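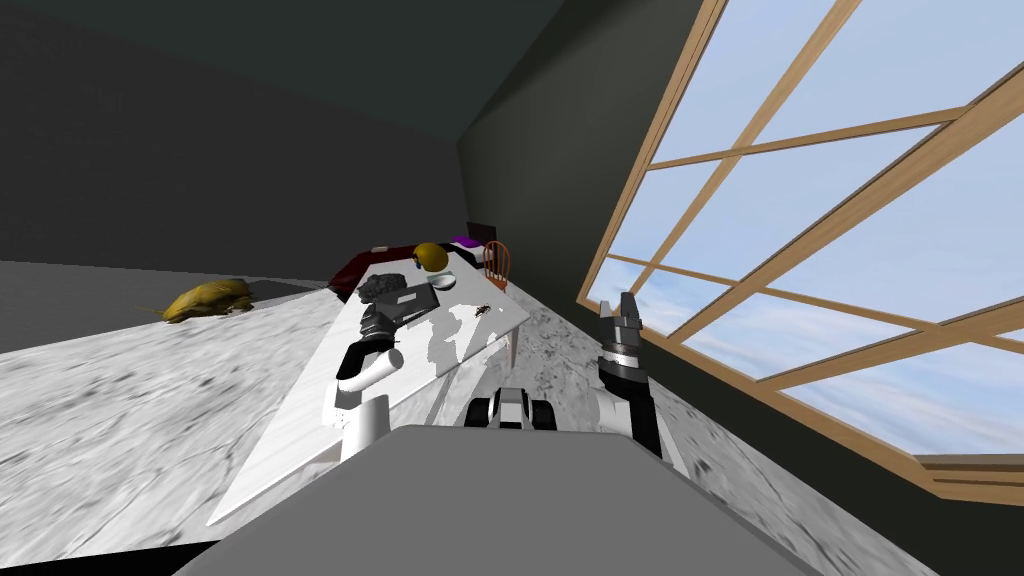

Learning to swim at 31

I signed up for adult lessons at the Jadwood pool in November. There were 6 of us in the group, and the teacher, Quyên Phùng, started us on breathing out underwater. I hated it for two weeks.

By the new year I could do a width without stopping – slowly, and mostly on my back. Last night I managed 24 lengths, with a rest after every second one. My shoulders ache and I slept very well.
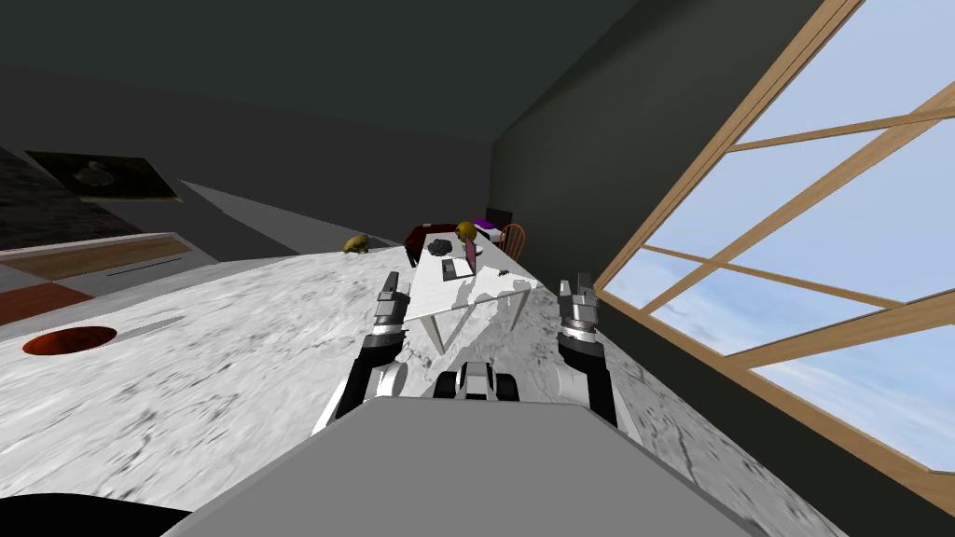 How much do the lessons cost?

I paid £163 for the full course, and that included entry to the pool. Goggles were extra.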